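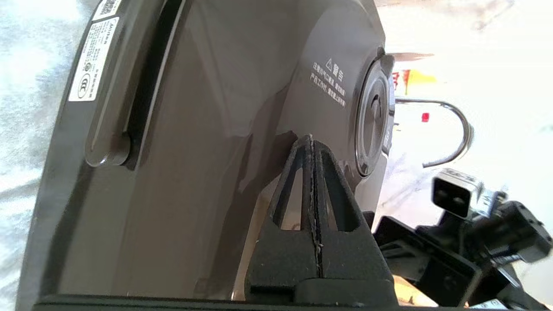 Bench centrifuges, water baths and dry-block heaters in a small tissue culture workshop are best kept in one equipment register, with one line per unit. Each line records the make, model, serial number, date of purchase and date of last electrical test. The details come from the rating label, and on most bench units this is fixed low on the side or back. Domestic appliances follow the same habit: a glossy brown cooker may carry two white labels one above the other on its side wall, the longer one in rows of very small print with a round certification mark near the bottom. Copy the whole label into the register before the unit is pushed against a wall. Wiping with ethanol removes printed characters over time, so cover the label with clear tape first.

Water baths

Fill with distilled water only. Tap water in Clidcombe leaves scale on the element within a month. Set the bath to 37 degrees and leave it for 30 minutes with the lid closed before taking a reading. Take the reading with a separate glass thermometer held at mid-depth, clear of the walls. Enter the difference between the display and the thermometer on the card, with its sign. Do not adjust the display offset for a difference under half a degree.

Empty the bath weekly. Wipe the tank with a soft cloth and mild detergent, rinse twice and dry. Abrasive pads scratch the steel and the scratches hold growth.

Dry blocks

Lift the block out when cold and brush the well underneath. Spilt medium bakes on and lifts one corner, and the tubes at that corner then run cool. Yamuna Rajan's method for checking a block is to put one tube of water in each corner well and one in the centre, wait 36 minutes, and read all five with the same probe.
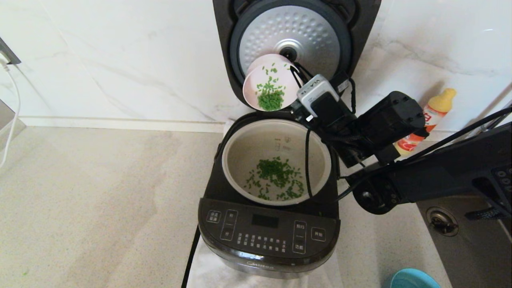 How often should the lid seal on a bench centrifuge be replaced?

Replace it when it no longer springs back after being pressed with a thumb, or at two years, whichever comes first. Clean it monthly with water and a drop of detergent, then dry it. Silicone grease goes on the rotor threads and must be kept off the seal.

Storage of spares

Fuses, seals and probe tips go in the shallow drawers, labelled by register number. Unit 148 is the Storkasow bath and takes a different fuse from the rest. The Zatus block has its own hex key, taped inside the drawer front.

Card layout revised 16th May by Benjie Mangubat. Older cards remain valid until full.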